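2026-09-06
By Marloes Dekker

4. Setting up the label printer and stock count

This section covers the Zirura label printer and the Gilon stock program that comes with it. The box says set-up takes five minutes. Allow an afternoon, and do it when the shop is shut.

4.1 Before you plug anything in

1. Take out the printer, the power lead, the data lead and the starter roll. The starter roll holds 20 labels. You will use most of them getting the alignment right, so have a full roll to hand.

2. Check the number on the full roll. It should say 1,000. Ours had 977 on it when we ran one right through, and the maker's reply was that the count is "nominal". If you are billed by the label, keep that in mind.

3. Stand the printer somewhere flat with a hand's width of space behind it. The paper path comes out of the back when you use fan-fold stock, whatever the drawing on the lid suggests.

CAUTION: The cutter bar is sharp and has no guard. Turn the power off at the wall before you clear a jam. The button on the front only puts the printer to sleep.

4.2 Installing the program

4. Install Gilon on the computer first and connect the printer afterwards. If you do it the other way round, the computer picks its own driver and the labels come out at half size. The fix is to remove both and start again.

5. When the program offers you the "smart assistant", say no. It renames your stock groups according to its own ideas, and I have yet to find a way of turning the names back in one go.

6. Type in the licence code by hand. Pasting it adds a space at the end, and the error message you get blames your internet connection.

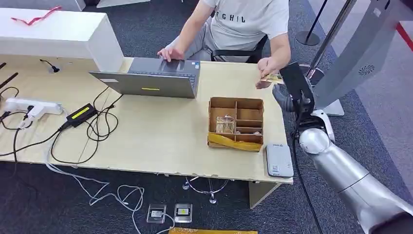 7. Choose "Manual" under label size and enter the width and height from the packet. "Automatic" is meant to measure the label for you. I tried it with three kinds of stock and it was right for the kind sold by the same firm.

NOTE: Sizes go in as millimetres, even if the screen is showing inches. The manual for the earlier model, the Allel, has this the right way round. The present one doesn't mention it.

8. Print one test label. If the border is missing on one side, move the left margin by one step and print again. Don't touch the right margin. It does nothing in this version.

4.3 Your first stock count

9. Pick one shelf. Do not start with the whole shop, despite the advice in the welcome email.

10. Give each item a short code of your own. The ready-made codes run to 17 characters, and nobody at a till is going to read one of those out to a colleague.

11. Scan each item once and wait for the beep. The beep means the scanner has read something. It doesn't mean the program has saved it, so look at the total on screen every few items.

12. Press "Save shelf" before moving on. There is an autosave, described as "continuous" in the brochure. In my hands it saved when the program was closed properly and at no other time.

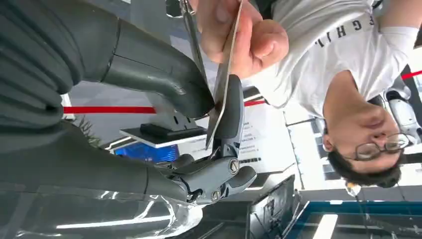
13. Compare the total with a count done by eye. If the two differ, trust the one on paper and go back over the shelf. Double scans are the usual cause, mostly on small items with a label on both faces.

14. Print the shelf sheet and write the date on it yourself. The printed date is the date the shelf was first set up, and it stays the same however often you recount.

CAUTION: "Clear shelf" and "Clear all shelves" sit next to each other on the menu and neither asks you to confirm. Make a backup first (see 4.4).

4.4 Backups

15. Go to File, then Export, and choose the plain table. The program's own backup format can only be opened by the same version that made it. I found this out in January, after an update.

16. Keep the export on a separate drive. The paid Ayele storage plan will do the same job for a monthly fee, and I can't see what you would be paying for unless you run more than one shop.

17. Open the exported table once to check that the codes are all there. Any code that begins with a zero may have lost it. If so, set that column to text and export again.

For clearing jams and changing the cutter, go to section 5.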